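Print this story | E-mail this story

Number Six

June 26, 2021

The listing said "box of old gum cards, some wear," and the photo showed a shoebox lid with a rubber band around it. Lot 2722. I bid on it from the bathroom at work, which is where I do most of my bidding, and by the time I got back to my chair it was mine.

I should tell you what I was after. Back when I was a kid there was a gum called Tudum. It was terrible gum! It came in a flat pink stick that broke into shards if you looked at it, and it tasted like the inside of a purse. But every pack had two cards in it, and the cards were lighthouses. I don't know who decided kids in a town that far from any ocean wanted lighthouses, but somebody at the Veltlow Candy Company did, and they were right about me. I had every one of them except number six.

I had heard about number six, of course. A boy on my street claimed his cousin had it. He said it was the one with the storm on it, and that if you held it up to a lamp you could see a man in the window. I offered him my bike for it, and he went home and never mentioned the cousin again.

So that's how long it had been.

The box was a local pickup only, in Colwood, a two-hour drive if you don't stop, and I always stop. I left Saturday morning with a cooler and a stack of penny sleeves and one of those hard plastic holders, because I am an optimist about holders. My sister says I pack for card pickups the way other people pack for the hospital.

The seller lived over a closed-up shoe repair place on Radebe Street. She was maybe eighty, in a green tracksuit, and she had the door open before I got to the top of the stairs.

"You're the lighthouses," she said.

I said I was.

"You're late."

I wasn't, but I said sorry anyway. She sat me down at the kitchen table and put the shoebox in front of me, and then she sat down across from it and put her hand flat on the lid. I know that hand. I've had that hand. It's the hand of a person who has already taken the money and is having second thoughts.

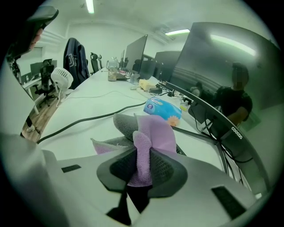
Lavender-pink cloth, with a long white desk beyond.

"Tell me what you're going to do with them," she said.

Now, I've been asked this before, mostly by dads at card shows, and I have an answer I give about preserving things. I started in on it. She looked out the window while I talked. There was a bird feeder out there with no seed in it and a squirrel sitting in it like it was a bathtub.

I ran down eventually.

"I'm going to look through for number six," I said, "and then I'm going to put the rest in a binder, and I'm going to look at the binder on Sunday nights when I don't feel like going to work the next day."

She took her hand off the lid.

The cards were not in good shape. I'd like to say otherwise. Somebody had kept them with a rubber band, and there was a dent on both sides of every one of them where it had been. A few had gum stains. One had a phone number written across the sky in ballpoint. They were in order, though, all of them, and I could feel my ears getting hot as I went through. One. Two, a red-striped one I'd always loved. Three, four, five.

Seven.

I went through again. I took the whole stack apart and laid it out on her tablecloth in rows, and I checked the ones that might be stuck together, and I ran my thumbnail along the edges. She got up and made coffee while I did this. She didn't ask what I was looking for. She had her back to me when she said, "It isn't in there."

"No," I said.

"There wasn't one."

I said that there had to be one, because the checklist on the back of card one went straight through. I turned it over to show her. Six was right there, no title, just the number and a line of dots.

"I typed that," she said.

It took me a second. She put a cup down next to my elbow, well away from the cards (I noticed that and liked her for it), and told me she'd worked in the front office at Veltlow when she was twenty-three. The artist was late with number six. He was late with everything. He said it was going to be the best one, a storm, and he wanted to get the water right. The printer wouldn't wait. So she typed the checklist with a blank and figured they'd fix it on the second run, and then there wasn't a second run, because of the gum.

"We got letters," she said. "Kids mailed in their wrappers and their nickels. I answered every one I could. I told them to keep trying."

"You told them to keep trying?"

"What would you have told them?"

I thought about the boy down the street and his cousin. I thought about every pack I'd bought with money I was supposed to be saving for something better. I drank some of the coffee, and it was pretty bad coffee.

"Did he ever finish it?" I said.

She gave me a look, and then she went down the hall. I heard a closet door and some boxes being shoved around and a word I didn't expect out of her. She was gone long enough that I started putting the cards back in order. When she came out she had a big envelope, the kind with the string and the little paper button, and she unwound it standing up.

It was a painting, much bigger than a card, on board. It had a lighthouse in it, and it had a storm, and the water was not right. Even I could see that. He'd gone over it and over it until it was thick as frosting and kind of brown. Up at the top he'd left the sky alone completely, just bare board and some pencil. He'd brought it in one October, she said, long after anybody needed it, and there was nobody left in the office to give it to but her.

I got up and held my phone light behind the little window in the tower. You couldn't see any man. It was board, so you couldn't see anything at all.

"How much?" I said. I heard myself say it. "I could do 500. I could go to the bank."

"Oh, honey," she said, and started winding the string back up.

She let me take the box, and she threw in an unopened pack of Tudum she'd had in a drawer with the batteries. I sat in the car in front of the shoe repair place with the windows down and had a long argument with myself about that pack. Sealed, it would be worth more than the whole box.

The gum was dust. The cards were a two and an eleven, both of which I had.

I put the binder together that night. I did the pages in order, one through five, and then I slid an empty sleeve in and did the rest. My sister came by to borrow a ladder and flipped through it, and she stopped at the empty one and asked me what went there.

"The storm," I said.

She asked if I was ever going to find it, and I told her I was still trying, and went to get the ladder.

Print this story | E-mail this story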